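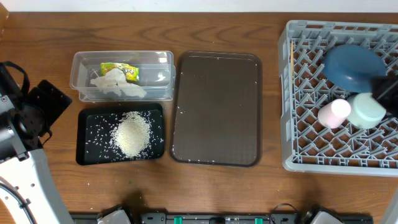
Cabral Tabletop Oil, 300 ml

We've been making this oil in small batches for years, and I still get a little giddy when a fresh one is ready! It's a blend of walnut oil and beeswax, warmed slowly and poured by hand, and it goes on like a dream — no sticky film, no sharp smell. One bottle covers up to 80 square feet, so most kitchen tables will get several coats out of it.

Wipe on a thin layer with a soft cloth, leave it overnight, then buff. New or very thirsty wood likes 3 coats.

Also sold in a 100 ml bottle, handy for cutting boards and spoons. The Terner cloth is sold separately.

Questions? Write to Lyle Doucet at the shop — he loves talking about tables.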